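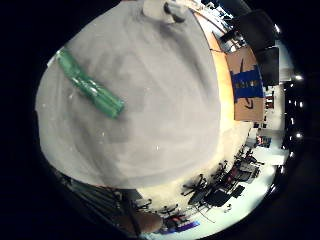
Packing up a desk corner, where do the odd things go?

mossyfender
Moving to the Hurkthorpe side of town on Friday and I'm down to the corner I've been avoiding. I have a big puffy white thing clipped shut at the top, a green see-through ribbed tube that fits in nothing, and one cardboard box with a blue band on it. Do I squash the white one into the box or let it travel on its own? My partner says squash. I say it'll come out looking like a raisin.

Poduval_R
Let it travel on its own! Soft things go in last, in the gaps between boxes, and they stop everything sliding around. I did 551 miles that way with 2 pillows and a beanbag and didn't break so much as a mug.

tinhorn2000
Disagree. Loose soft stuff gets dragged across the driveway and you'll be washing it for a week. Trash bag over it, tape, done.

Poduval_R
A trash bag rips the first time somebody grabs it by the corner. Old duvet cover is better - you can tie it and carry it over your shoulder.

kettle_lark
Whatever you do, take that clip off before you load it. I left one on and it put a hole in a lampshade. Tie the top with string.

mossyfender
Ok, duvet cover and string, I can do that. What about the green tube? It rolls off everything.

tinhorn2000
Roll it up in a towel and stand it in a corner of the box. Please don't lay it across the top, the flaps won't close and then you're sitting on the box like a suitcase.

kettle_lark
I'd put it in the duvet cover with the white thing, personally. Saves a towel.

tinhorn2000
And then somebody sits on it in the van. Towel.

mossyfender
Towel it is, I have plenty. Cables are tomorrow's problem.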